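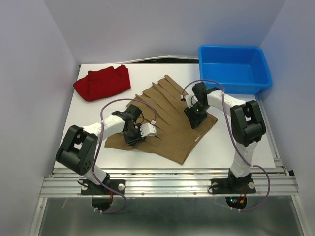

Folding demos: how many of the ugly ones do you keep?
Bimanual / Data collection
Started by catinca_m, 2022-06-08

catinca_m
We're collecting teleop demos for cloth folding at Ostthorpe. Two arms on a rail, white table, one brown cloth in play, one red cloth at the back, blue bin in the corner. The target is 200 episodes of the brown one before we touch anything else. I have 60 I would show my mother.

The question is about the rest. A typical bad one goes: left gripper takes the top edge, right gripper misses, right gripper misses again, right gripper gets it, fold comes out looking like a dropped napkin. Mircea wants to keep everything that ends in something you could call a fold. I want to bin anything with more than one missed grasp. We have been polite about this since April and it's wearing thin.

What do other people do?

mlungu
The Mircea in question. For the record, my position is "keep the misses, tag them." Catinca's position is "Catinca's folds are the dataset."

plokard_fan
Keep the misses. We trained a towel policy on clean demos only and it was gorgeous right up to the first time it closed on air. After that it carried the air carefully across the table and folded it in half.

rodica_r
Disagree with plokard_fan, at least in part. Recovery is useful when the operator recovers the same way each time. If one person regrasps from above and the next one drags the cloth back to the middle first, you're teaching the thing to be indecisive. It already gets plenty of that from us.

What I'd do: trim the dead time, keep one clean recovery per episode, drop the episodes where the operator was plainly thinking about lunch.

catinca_m
That last category is larger than I'd like.

The part that keeps going wrong is where both grippers have to work close together over the top edge. The arms get in each other's way and the operator can't see which layer they're holding.
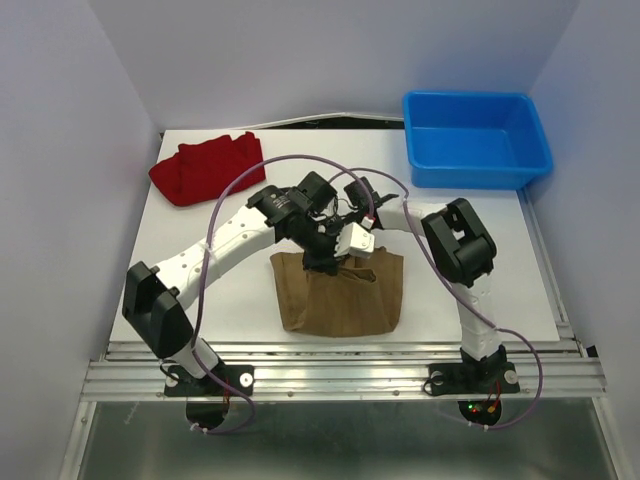

Both grippers in at the top edge of the brown cloth, center layer lying over the side panels.

elifnaz
Two things.

One, your grippers are nearly on top of each other there. Could you stagger them? Left one goes in and holds, right one stays out over its own half until the left is closed. It adds a couple of seconds per episode and it saved us a lot of swearing.

Two, do you always start with the cloth in the same place? Because if all 200 start front and center, you'll have a very good policy for front and center.

mlungu
We vary the start. We throw it.

catinca_m
He throws it. I place it at varied angles off a printed list, like an adult.

elifnaz
Throwing is fine, but then check what you got. People throw the same way every time. We plotted our start positions once and you could tell who was left-handed.

m_chiba
Is the red cloth meant to stay in the background for every episode? I would move it, or take it out for half of them. Same for the bin. We left a tray in one corner for a whole collection run and then somebody tidied up. The policy sulked for a week until we put the tray back.

catinca_m
They've been in those corners since we started. The bin is for the next task and I was too lazy to fetch it twice. Point taken, with some pain.

rodica_r
I wouldn't lose sleep over the bin. If you're only ever deploying on that table, leave it. Robustness you don't need still costs you episodes.

m_chiba
Everybody is only ever deploying on that table, until the demo is on a different table.

plokard_fan
Side question, what are you tagging with? We used Fornura and gave up when it renamed "fail" to "learning moment" in an update.

mlungu
Spreadsheet. Columns are operator, start angle, missed grasps, and a column called "Catinca objects."

rodica_r
How full is the last one?

mlungu
Pretty full.

catinca_m
OK, the plan as of this afternoon. Staggered approach like Elif Naz says. Misses kept and tagged, up to two per episode, anything over that goes in a separate folder that Mircea may visit. Red cloth and bin get moved between batches. I'll train one with the misses and one without and post both, including if I'm wrong.

mlungu
Screenshotting this.

plokard_fan
Use the same seed for both or Rodica will be back.

rodica_r
I'd want three seeds each.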